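Buy the Pads Before You Buy the Arm
By Kęstutis Hunt

Most comparisons of grippers start with force and stroke. I have read plenty of them and written a few. My view now is that we spend too much time on those numbers and too little on the part that touches the object.

Take bowls. A glazed rim is thin, curved and slick, and a parallel gripper meets it along a very small area. If the pad is wrong, extra force just makes the bowl swing. I would like every buyer to try this with a hand-held gripper before signing for an arm. You find out in an afternoon what a data sheet will not tell you.

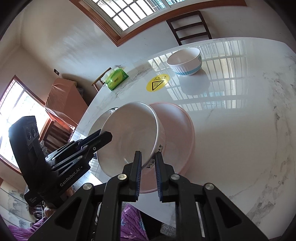

Vol. 8, No. 2 | Page 498

A ridged pad on each side of the lip is a sensible place to begin. Ridges give the rim something to settle against. They also wear, and a worn ridge can be worse than a flat pad. When Suryani Nasution and I compared pad sets from Gokura and Furkum last December, we did 300 lifts with each. The Gokura set was better for the first half and the Furkum set for the second. A short demo would have picked the wrong one for our use.

The second thing I would ask for is a proper table. Test benches are matte and bare, and kitchens are not. A glossy top throws the window back at the camera, and a white bowl on white marble has very little edge to find. If the tool carries its own cameras, the reflections are part of the test and should stay in.

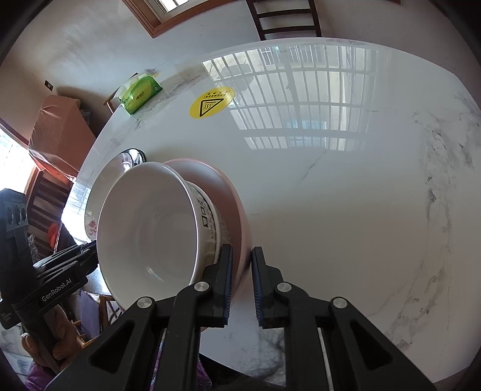 I also think dishes should be tested in groups. One bowl alone is easy. Put a second one against it and the outside finger needs somewhere to go, so finger thickness starts to matter more than grip strength. Erasto Bakilana disagrees with me on this. He wants single objects first, to keep the results clean, and groups much later. I see the point, but I have watched people stay at the single-object stage for a year.

Stacks are harder again. Closing on the rim of a stack, you have to decide how many pieces you mean to take, and the pads have to suit that thickness.
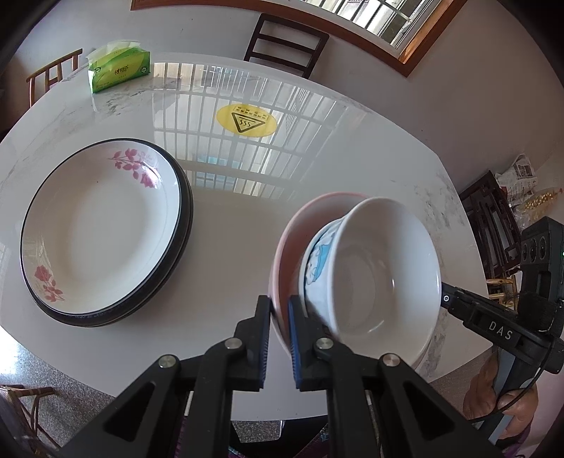
Department of Handling and Automation

My advice on money is simple. A spare set of pads from Krasniqi cost us $1,628 less than the arm upgrade we had been quoted, and it fixed more of our drops. Try the pads first. If the bowls still slip, ask about the arm.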